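4.2 Planning the purchase: what the task asks of the bench

Our budget began with a single line for "arm and gripper", and the first lesson of the project was how much that line was hiding! Riet Michiels drew up the opening list in July, and by the time she and Stijn Van Loon had gone through it together it covered the bench, the mounts, two cameras, fasteners, spare finger pads, cups, spoons and a surprising amount of cable. We report the process at some length, as small groups planning a first manipulation bench seldom get to see another group's working.

We chose moving coffee beans by the spoonful from one vessel to another as our planning task. It is a lovely task for the purpose. The beans are cheap, they are easy to see against a pale surface, and a dropped one can simply be picked up. It also uses nearly everything a buyer has to think about: grip on a thin handle, clearance over a rim, reach across the table, and a clear view for the cameras.

The wrist camera was the item we argued over most. Verbruggen, our supplier for the mounts, offered a plain bracket and an adjustable one. We took the adjustable bracket and are very glad we did — the angle decides how much of the table is left for the camera to see once the fingers have claimed their share of the view.

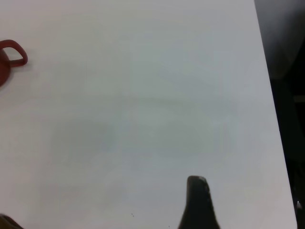

Figure 3. Wrist view over the open tabletop, with one gripper finger rising at the bottom and the handle of the red mug at the far left.

Views of this kind changed our spending. In Figure 3 the mug is only partly inside the picture, and a planner relying on the wrist camera alone would have very little of it to work with. We had first put the second camera under "later, if funds allow". It moved up to the essential list, and we paid for it by dropping the more costly of the two lighting kits. Soft, even light turned out to matter more to us than strong light, and the cheaper Hondulell panels give us just that.

The table deserves a word too. A plain white top is a modest purchase, but it makes shadows and stray specks easy to notice, and it shows up a red mug beautifully. We would buy the table before the arm if we were starting again, and mark out the reach on it with tape on a quiet Saturday.

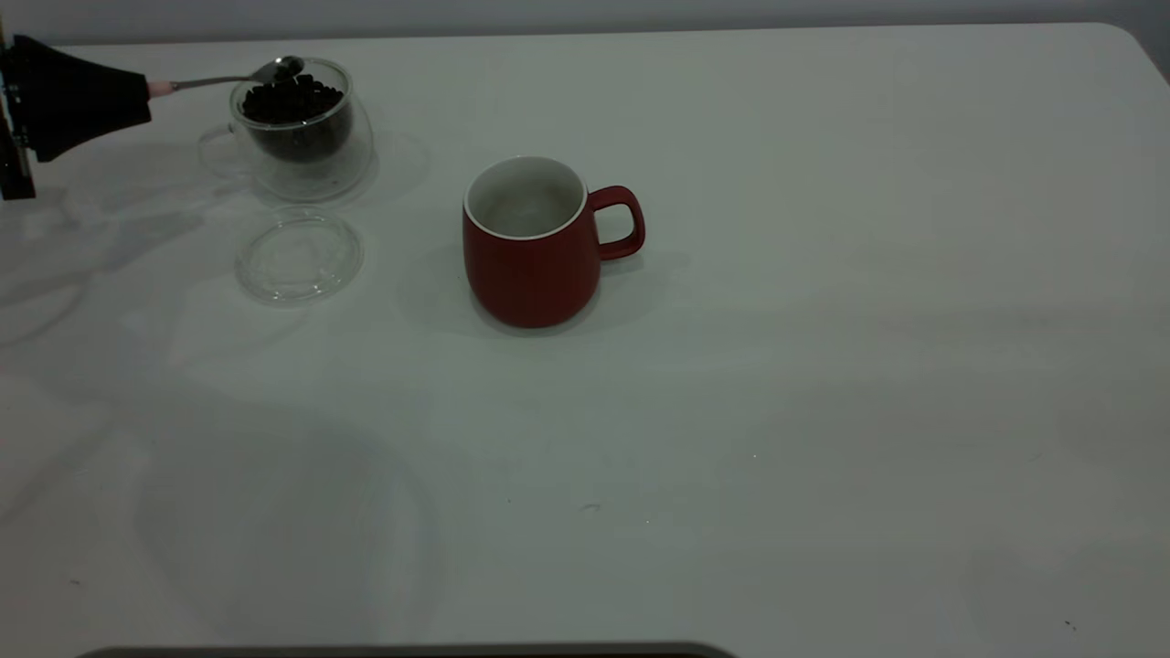
Figure 4. Fixed view of the bench. The gripper holds a spoon with beans over the rim of the clear glass cup; the red mug stands to the right.

The objects were chosen in the same spirit. A clear cup lets a person judge the fill level at a glance, though transparent walls are harder for vision software, and the round glass lid lying on the white surface in Figure 4 is harder still. We kept both. If a bench is to be useful for more than one study, its budget should include a few awkward things.

Our sums were as follows. The bench, mounts and lighting came to 865 euros against a planned 800. Cups, spoons and beans were given a separate allowance of 200 euros, and we advise keeping it separate, or it will quietly vanish into adapters. We also set aside up to 12 working days for fitting and adjustment, and we used them with great pleasure. The arm itself was bought under the Zonum equipment grant and is left out of these totals. Oso, our small planning spreadsheet, lists each item beside the step of the task that calls for it, so a cut in one column shows at once which step is put at risk.

Related items
Choosing finger pads for thin handles
Shared benches: booking, storage and repair costs
A buyer's guide to camera brackets

Reader comments (3)

benchside: Really useful section. Did you price a second set of mounts at the start or only when you needed them?

Riet Michiels: At the start, thankfully. Verbruggen quoted them on the same order and it saved us a delivery charge.

tm_lab: We did the reverse and bought the arm first. The table was too short. I'm sending this to our head of purchasing.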